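Matt grey plastic gone spotty – clean it or leave it?
Posted in Home & Repairs by Tumelo Magagula

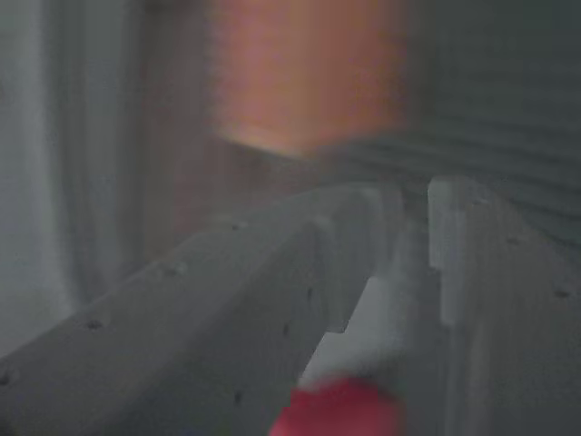

Small dark dots on the grey, close up

Hi all, quick one before work. Got a fair bit of matt grey plastic round the house, light grey, and I can't tell with this sort of stuff what's dirt and what's just the plastic. Worst is the garden storage box, Kalix one, sat by the back door since December. Little dark specks all over the lid. Tried washing up liquid, tried a nail brush. Some came off, some didnt. Don't want shiny patches. Is bleach ok or will it go yellow??

Griltgate
Don't go near it with a scouring pad, that's how you get the shiny patches. Warm water, bicarb made into a paste, soft toothbrush, little circles. Leave it 4 minutes then rinse. If a speck catches your fingernail it's a pit and no amount of cleaning shifts it, the muck just sits down in there. A wooden cocktail stick gets some of it out. I'd skip the bleach on anything grey – mine went a horrid creamy colour along one side and stayed like that.

rumwood46
just paint it

Adams
Is it under a tree or near a hedge? Bark mulch? There's a fungus that lives in mulch and spits out tiny black spots, sticks like tar. Had it all up our white door. If it's that, you want to get at them early, old ones leave a brown stain even when you pick them off. Swap the mulch for gravel, or move the box. Agree about the bicarb. Try it on the underside first and let it dry properly before you decide, wet plastic always looks better then it is.

Tumelo Magagula
Thanks both. There is mulch, yes, right up against it. Will have a go with the toothbrush tonight and shift the box.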